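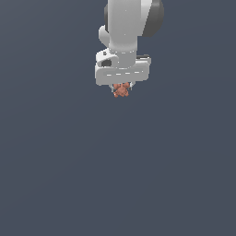
Tirkgate

Tirkgate is the press name for a civil dispute over the use of confidentiality agreements by Prelleler, a film and television production company based in Flirnach. The case was brought by former employees who said they had been made to sign the agreements as a condition of receiving their final pay. It ended in a settlement before trial.

The name comes from Tirk, the working title of the television drama on which most of the plaintiffs had been employed. The series was later released under a different title.

Background

Prelleler hired most of its crew on short contracts that ran for a single season. Casting and day hires were handled by Sfeir, an outside staffing agency that also kept the payroll records. Under the contracts, final pay was due within two weeks of the last day of work.

When the first season of Tirk finished shooting, crew members received a separation packet from Sfeir. It contained a tax form, a return form for equipment and a four-page agreement titled "Closing Terms." Signers agreed not to discuss working conditions, injuries on set or complaints made against supervisors. The agreement set a penalty of $3000 for each breach.

Workers who did not return the packet said their checks were held. Prelleler said that the delays came from missing equipment forms and that the agreement was optional. The word "optional" did not appear in the packet.

Lawsuit

The complaint was filed in September by 3 former employees: a costume assistant, a driver and a script coordinator. It named both Prelleler and Sfeir as defendants and asked the court to declare the agreements void, to order payment of late wages and to allow the case to proceed as a class action.

Sfeir asked to be dismissed from the case. It argued that it had only mailed documents written by its client. The judge denied the request, finding that the agency had set its own deadline for returning the packet and had sent reminders under its own name.

During discovery, Sfeir produced a list showing that 882 people had been sent the agreement over the life of its contract with Prelleler. The list covered several productions besides Tirk. The class was certified shortly afterward, with a smaller subclass for workers whose pay had been late.

Prelleler filed a counterclaim against the script coordinator, who had spoken to a local newspaper before the complaint was filed. The counterclaim was withdrawn after 2 hearings.

Settlement

The parties announced a settlement on January 5, 2026. Prelleler and Sfeir admitted no wrongdoing. Prelleler agreed to release all signers from the agreement, to notify them by mail and to pay late wages with interest. Sfeir agreed to stop sending client agreements together with payroll documents. The amount paid to the named plaintiffs was not made public.

A small number of class members objected that the settlement did not cover workers who had already paid a penalty. The court approved it with an added claims process for that group.

See also

Class action
Non-disclosure agreement
Wage claim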